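**Doltau two-arm bench guide, 5th edition – review**

Doltau's guide covers good practice for small tabletop robot cells. The printed copy runs to 191 pages and costs $200, and the PDF is the same text. I used it from September on to rewrite our cell rules.

The chapter on shared work areas is the best part. It asks you to name a home zone for each arm and to write down who yields when both need the same spot. The cable section is short but useful – check every loop through the full reach of the arm, by hand, before power goes on.
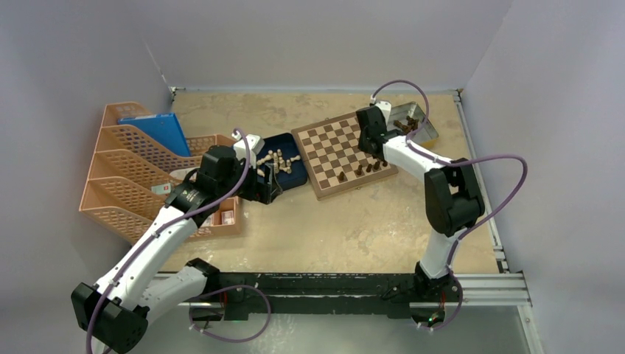

*Two arms on one front rail, with the chessboard between the box of light pieces and the tin of dark ones.*

The weak part is the checklist at the back. It has 369 lines, and many repeat each other. We cut ours down to one page. The wording on side panels is also vague, and the Gelholm handbook does that better.

Small parts get a fair chapter. Fixed containers, one color per container, no loose items inside the reach of either gripper unless the task calls for them.

Worth buying if you run two arms on one table. For a single arm, the free Simudmont notes are enough.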